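Keep or replace a water-damaged white desk top?

Last updated: January

I rent a one-bedroom in Fustmont and have a white desk that I bought used three years ago. Over the holidays a plant pot leaked onto it while I was away. Now there is a swollen patch near the back left corner, a little bigger than my hand, and the white surface has a faint yellow ring that does not come off with dish soap.

The legs are fine. The drawer still slides. I work from home and write by hand a lot, so I need the top to be flat. A new top from Jimness in the same size costs 3675 with delivery, and the shop on Jayawardena Street quoted me 2145 to sand and repaint the old one. Is the repaint worth it, or will the swelling come back? I also thought about putting a shelf across the back to cover the bad spot and leaving it alone.

Kiprono Shirima

Answers

It depends on what is under the white. Look at the underside, or pull a screw and look in the hole. If you see crumbs that look like pressed sawdust, it is particle board, and I would not pay anybody to sand it. Once that stuff swells, the chips have let go of each other. Sanding makes it flat for a while but it stays weak. If it is solid wood or plywood, let it dry for 22 days or so with a fan in the room, then see how much of the bump is left. Mine went down by more than half.

The shelf idea is fine if you can spare the depth. A long board on a leg at each end, set along the back, leaves the front of the table clear for writing.

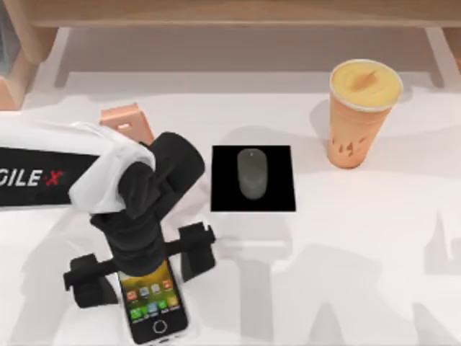
White top with a wooden shelf along the back (render).

Put felt under the legs so they don't mark the paint, and keep them off the swollen part or it will rock. For the yellow ring, try baking soda and water on a soft cloth before you paint over anything. If you do paint, use a stain-blocking primer first — plain white paint will let the ring through in a month.

Kanini Okoth

Just buy the new one. I had a Stuvach desk repainted and the paint stuck to every sheet of paper I left on it. Never again.

(no name given)

Following up. I pulled a screw on Tuesday and it is particle board, so no repaint. The baking soda got rid of most of the ring. I'm going to try the shelf first and save up for the new top. Does anyone know if the Jimness tops come with the holes already drilled? The website doesn't say.

Kiprono Shirima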